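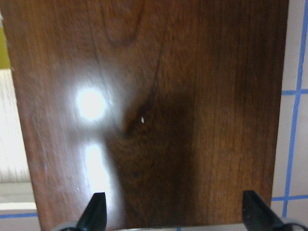 Taped table grid
From the Leltau household and workshop wiki. Page started by Perihan Sönmez, September 16, 2019.

A taped table grid is a work surface marked off into squares with strips of tape, so you can say where a thing goes without pointing at it. I learned it at Ashby, where we sorted wooden boxes all winter, and I've taped every table I've had since!

Materials
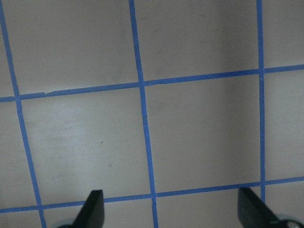
Pick the tape first. I like a low-tack kind, 28 millimeters wide, in a color that won't get lost on the table. Blue on a dull gray-beige shows up fine, even where one piece has a torn end and a bit of the surface peeks through (mine always have a few of those). Paper under the tape is optional – it saves the tabletop when you peel.

Layout

Run the long strips first, then the cross strips over them. Squares can be any size, but mine are 13 centimeters. A little wobble does no harm.
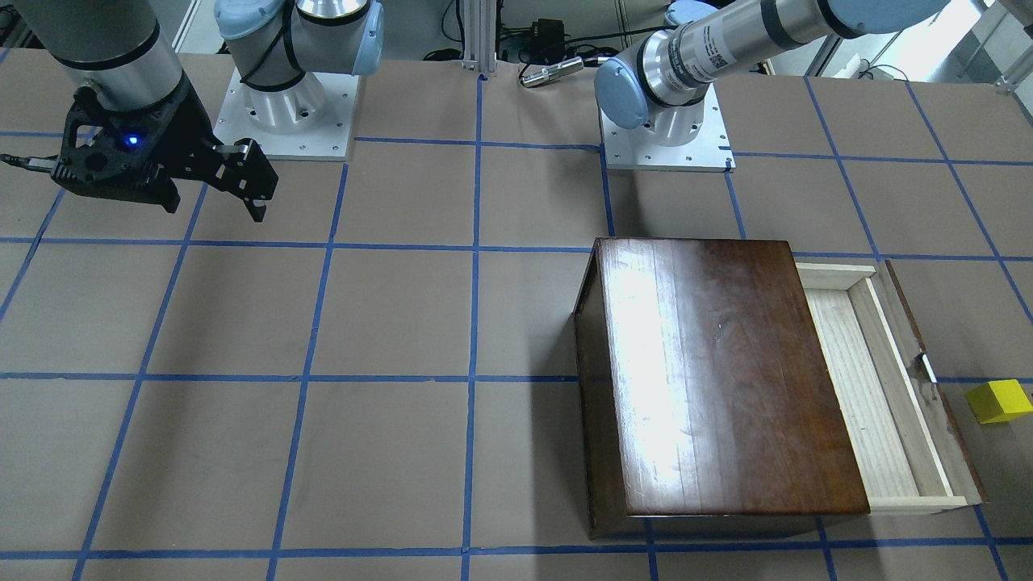 Naming the squares

At Ashby we used letters one way and numbers the other. The Surkcombe people start from the far left corner, which I still find backwards, and they'll argue about it until December if you let them.

Use with boxes

I set a box down with its edge along a strip and leave a free square beside it for the lid. 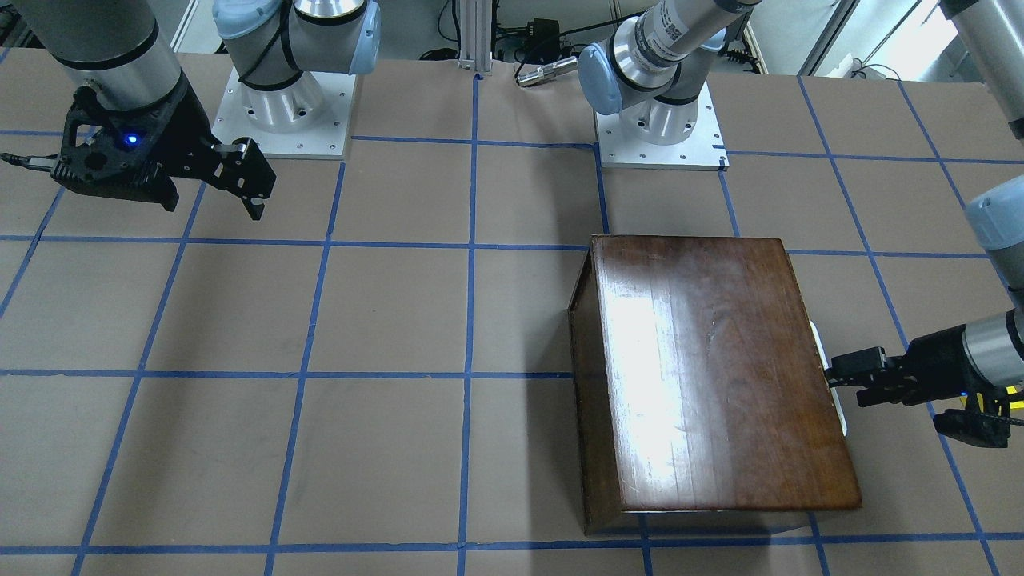
Polished boxes scratch easily, so I lift them from square to square and never slide them. See also: Fullness (how much of the grid is taken up).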